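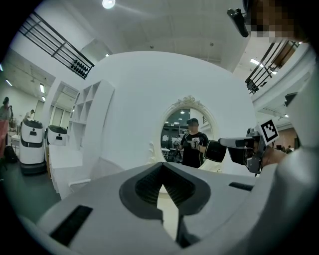
Community theater costume library opens its doors to the public in Laskowska

LASKOWSKA, 23/08/2026. The Ludier Players are opening their costume library to everyone this fall, and we couldn't be happier about it! For the first time in the company's history, anyone who lives in the county can borrow from the racks, whether they're putting on a school play, a church pageant or a backyard murder mystery for the neighbors.

The library holds 560 complete outfits, plus several closets of hats, shoes, gloves and bits of trim that never quite belonged to any one show. The oldest pieces were sewn for our very first production, 49 years ago, and they still go out on stage (the green velvet cape has been worn by three different kings and one very tall witch).

"People have been asking us for years if they could borrow a bonnet or a tailcoat, and we always had to say it depends who's got the key," said Genowefa Sowa, wardrobe manager for the Ludier Players. "Now there's a catalog, there are labels, there are proper hangers. I walk in every morning and I grin."

Getting ready took most of two years. Members went through every rack, mended what could be mended and wrote down measurements for each outfit, so borrowers can search by chest, waist and height as well as by period. The 1920s section is the biggest, thanks to a run of musicals that called for a great many fringed dresses. Medieval is smaller but growing, and there's a shelf of animal heads that children tend to find before we've finished saying hello.
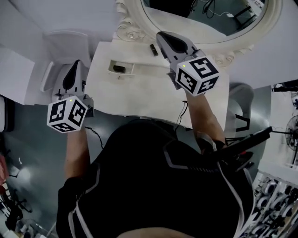 Borrowing works a lot like it does at a regular library. Sign up for a free card, choose up to six outfits and keep them for three weeks. Schools may keep theirs for the full length of a rehearsal period, with a note from the teacher in charge. We do the laundry ourselves, so please bring everything back just as it came off the stage, safety pins and all. Pieces marked with a red tag are too fragile to leave the building, but they can be tried on, sketched and studied by appointment.

The catalog was put together by Bogumił Śliwiński, a retired math teacher who has played in the pit band since his student days. It runs on a plain spreadsheet that anybody can search, and it lists 58 pairs of dance shoes by size, color and heel height. Printed copies will be kept at the front desk for people who'd sooner flip through pages.

Alongside the library, the company is starting a set of evening classes called Iltance. Renata Brzozowska will teach hand sewing and alterations for beginners, and Barbara Kalinowski will lead a course on stage makeup and wigs, from simple aging lines to full Restoration curls. Each class has room for 12 people. No experience is needed, and needles, thread and practice fabric are provided.

"I learned to sew in this company, on a pair of pirate pants that split on opening night," said Brzozowska. "I fixed them in the wings with the overture playing. I'd love to pass that on, with a bit more time on the clock."

Opening day will include tours of the racks, a hat-trimming table for kids and a short parade of favorite costumes, with live music from the pit band. Admission is free. The company's fall show, a new comedy called Dillel, goes on sale the same day, and tickets can be picked up at the desk.

Donations of clothing are welcome all year. Right now we're especially looking for men's suits in larger sizes, wool coats, and leather boots in any condition.

Media contact: Ksawery Borkowska, press desk, the Ludier Players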